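Night shift, Iltisholm. Nadja Gruber came in at ten, coat still on. Her stool was gone. Somebody had put the arms where she used to sort – 27 years, that bench.

"You just watch it now," Ortner said. Handed her a tablet. Already walking.
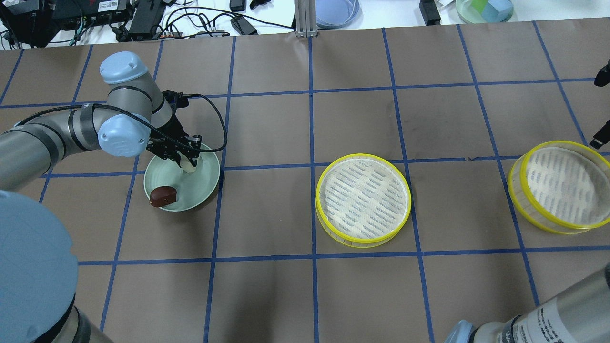
She watched. Slow thing. It went down to the bowl like it was afraid of waking someone. Her hands kept twitching in her pockets, wanting to do it for it. 800 pieces a night she used to do, more in August, and talk the whole time.

Who do you talk to now. She tried the arm.

"Left a bit," she said. It didnt listen. She pulled over a crate and sat down anyway.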